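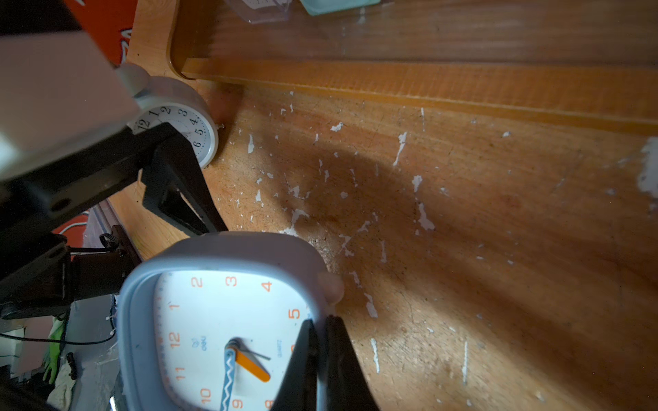

Yesenia Huanca doubts the cheap clocks are the problem at all, and asked in her reply whether the original poster had tried the same battery in two of them before blaming the maker. The post she was replying to:

My desk clock loses up to 17 minutes a month. The man at the Closmont hardware counter says quartz clocks all drift like that and I should buy a Prevo for three times the price. Is he right, or is he selling me a clock?

Yesenia Huanca
He's selling you a clock. Quartz movements in cheap clocks and pricey ones are often near enough the same part. A healthy one might be off by half a minute a month. Yours is either starved or sticking. Put in a fresh plain alkaline cell, not a rechargeable, and wipe the contacts with a dry cloth. Set it against your phone and leave it alone for a week. If it still lags, see whether the hands rub on each other or on the cover. I'd want to know that before spending a cent.

Beryl Ashworth
I paid good money for a Prevo last August and it was slow by Thanksgiving, so I don't buy the "you get what you pay for" line. Mine sat on a sunny windowsill, and I can't swear the heat wasn't to blame.

tickless
just use your phone

31 people found this useful? Share (17) | Comments (3)

Related
Do rechargeable batteries make clocks run slow?
Wall clock stops at the same time every night
Is a radio-controlled clock worth it?
Removing battery leak crust from contacts

Contact us | © 2020 Prustidico | Back to top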